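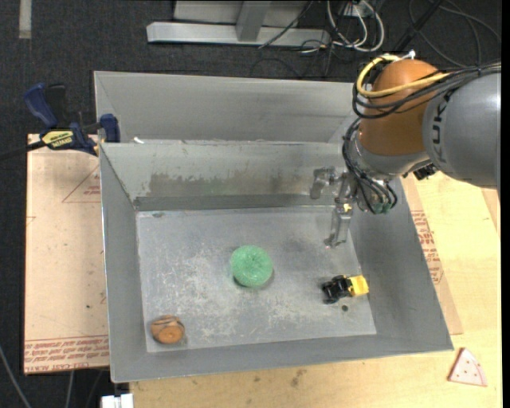

Football > Lower Leagues > Threads

Print this page | E-mail this thread

Okay, I promised a few of you a proper thread on the Parnutcombe v Rosenthal cup replay, and I've had my coffee, so settle in. I've followed Parnutcombe home and away for longer than I care to admit, and I still get butterflies before a replay (yes, even one in February, in that wind).

First, the mood. People keep saying Rosenthal are the favorites because they sit higher in the table, and I understand that, I really do. But the first game finished 1-1 and I thought we were the better side for most of the second half. We just couldn't find the pass that mattered.

The goal we gave away still bugs me. It was a plain old long throw, one flick at the near post, and their number nine was standing there all by himself like he was waiting for a bus. We've let in 4 from throw-ins this season, and you'd think by now somebody would be told to stand next to the big fellow and stay there.

Now the good news - our left side was wonderful. The young full back got forward over and over, and their winger spent so much of the evening chasing him that he hardly had the legs to attack. I'd start him again without thinking twice, and I'd tell him to do exactly the same thing.

I do have a worry about midfield. Our captain is suspended after that second yellow (soft, in my opinion, but I'm wearing the scarf as I type this so take it with a grain of salt). Without him we lose the one player who slows things down when everybody else is running around like it's recess.

The choice seems to be between moving a center back up into that role or bringing in the loan kid from Dostirent. I'd go with the loan kid. He's small and he gets knocked over a fair bit, but he always wants the ball, even when he's just lost it, and I have a soft spot for players like that.

And Rosenthal? They've drawn a lot of games lately. I watched their league match against Skarex on the stream and they looked tired after the break, sitting deeper and deeper until Skarex finally scored in the 54th minute. They did get one back from a corner, so please, please, let's not give away silly corners.

A word about their goalkeeper, who was terrific in the first game. Everything we hit at him from distance, he held. My humble suggestion is that we quit shooting from out there and try getting around the side, where he seemed a lot less sure about coming off his line. He dropped one cross right before halftime and we had no one close enough to poke it in - I was out of my seat and everything!

Several of you asked about the away crowd. The club says 253 of us made the trip for the first game, and for a midweek night with two road closures I think that's lovely. We sang the whole way through, a little off key, and the family in front of me shared their chips, so thank you if you happen to be reading.

The replay's at our place, so getting there is easier. Kickoff is at 7:30 and the gates open an hour before. If you usually park behind the bakery, that lot is being resurfaced, so try the school side and give yourself time for the walk. Bring a hat. The covered end fills up early and the open end is exactly as cold as you remember.

If it's level after ninety we go to extra time and then penalties, and I'd rather not talk about our penalties. I was there for the last shootout and watched the second half of it through my gloves.

So, my guess, since you'll all ask anyway: 2-1 to us, with a nervous last ten minutes. I had us winning the first game too, so you know what my guesses are worth.

Small correction to what I wrote earlier, and thanks to the three people who wrote in so politely. The throw-in goal came in the 48th minute, after the break and not before it. I'd gone to get a hot chocolate and saw the start of it from the steps, which is how I got muddled.

One more and then I'll let you go. The winner plays away in the next round, and the draw has already been made, but I'm not looking up the bus times until we're through. I did that two years ago and we lost by three. Team news usually comes out an hour before kickoff, and I'll post it as soon as I see it.

Print this page | E-mail this thread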